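Celebrity Corner: Are Kao and Drelo Singing Together Again?

Apr 18, 2022

Many readers wrote to us in the past weeks with the same question. Are the singers Kao and Drelo friends again after two years of silence? We received 247 messages on this topic, so I will try to answer with what is known.

The story started again in February, when both of them were seen at the same birthday dinner in Groltwood. A guest posted a short video in which they talk near the door. It lasts 40 seconds and there is no sound of their voices, only the music. From this video, the fans already made a reunion album, a tour and even a wedding.

Soledad Rosenthal, the manager of Kao, gave a very short reply to our email. "They said hello. They are adults," she wrote. She did not want to comment on the song "Humico", which Drelo removed from his concerts after the fight and is now singing again. 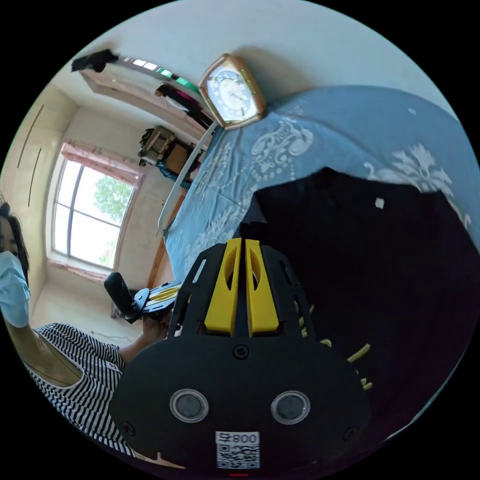 It is also true that Kao follows Drelo again on social media. She follows only 181 people, so the fans noticed it in the same hour. Drelo did not follow her back until now.

My colleague Omid Naseri believes they will appear together at the summer festival in Groltwood. I am less sure. The program has still one free place on the second evening, but the organizers told me they are speaking with several artists. When they publish the name, we will print it in this column.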